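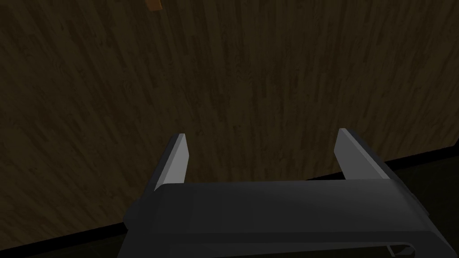
What a Finish Does to a Tabletop

Wood moves. A board takes up moisture in a humid month and gives it back when the furnace runs, and its width changes each time. Along the grain the change is small enough to ignore. Across the grain it can open a joint or lift an edge.

A finish slows that exchange but does not stop it. The repair shop at Wollolstead sees the results every December, when tables sealed on the top face only come in cupped. The bare underside dries faster than the coated face, the fibers below shrink first, and the board bends. Coating both faces with the same number of layers is the usual cure. The shop lets a warped top rest on stickers for 22 days before deciding whether to plane it.

Oil or film

Finishes fall into two broad groups. Penetrating oils harden in the outer fibers and leave little on top. Film finishes, such as varnish and lacquer, form a separate layer. Oil is easy to patch, but it is a weak barrier to water vapor. Film is a better barrier and harder to repair, as a new coat may not bond to an old one unless the surface is sanded first.

Sareo, a small maker of hardwax oil, keeps a rack of 432 test panels in an unheated shed. Each is wiped with water, coffee and dish soap, then scored for gloss and stain depth. Dark stained panels show fine scratches sooner than pale ones under the same wear, and the maker now advises a satin sheen for them.

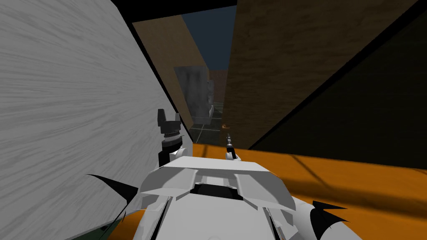
One cabinetmaker at Dulteo puts less weight on panel scores, saying that most tops fail at the end grain, where a brush coat soaks in and leaves the pores open. The shop there seals end grain with a thinned first coat, waits seven hours, and then coats the whole piece.

Sanding matters as well. Going past 220 grit before oil can close the surface enough to limit uptake. Between film coats a finer paper is fine, used lightly and with the dust vacuumed off before the next coat goes on.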